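Filed under: Home & Kitchen > Food Prep > Vegetables
Posted Nov 2, 2019 by Emil Rainer

Green onions going slimy in the fridge after 2 days??

Ok so I buy green onions pretty much every week and they turn to mush before I get through half a bunch. Fridge is a Hofstetter we got in 2017, works fine otherwise, milk lasts, lettuce lasts. I leave the onions in the plastic bag from the store with the rubber band on, bottom drawer. By the second day the green tops are slick and stuck together and it smells. Tried a paper towel around them once, maybe a little better, not sure. My wife says put them in water on the windowsill like her mom did. Does that work or do they just get tall and floppy? Also can I freeze them? Making a big pot of soup for family in November and would like to buy ahead. Thanks

Benedetta Pagano
Take the rubber band off first thing. It crushes the stalks and that's where the slime starts, every time. Then pull off any leaf that is already soft, don't wash the rest, and roll them in a dry paper towel. Bag on top, left open at one end. Change the towel when it feels damp. I get well over a week this way.

Water works too. Jar, an inch of water, roots down, and keep it in the fridge door with a loose bag over the tops. Windowsill is fine if you want them to keep growing but the new growth is thin and kind of weak tasting – ok for eggs, not much else. Change the water or it stinks worse than your drawer does.

Freezing, yes, for soup only. Slice them, dry them really well, spread on a tray, freeze, then into a jar. They come out limp so dont try them on a salad.

Herman Sinaga
just buy less at a time

Konrad Wyss
Agree with Benedetta on the rubber band. Would add – check your drawer. Mine had a little slider for humidity and it was all the way on high, onions hated it. Middle setting and no more trouble. Also don't keep them next to apples.

For the soup, cut the white parts and the green parts seperately and freeze in two bags. Whites go in at the start with the oil, greens in the last minute. Sharp knife or you bruise the tops and they weep all over the tray. Leave the roots on untill you're ready to cut, they keep better whole.
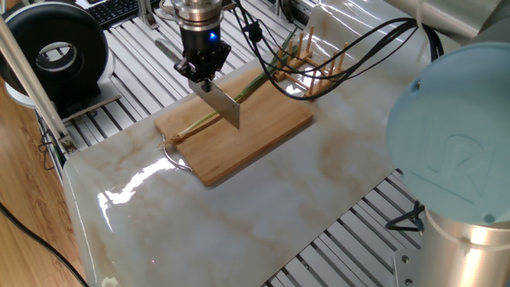
Green onion on the board, roots still on, ready to cut.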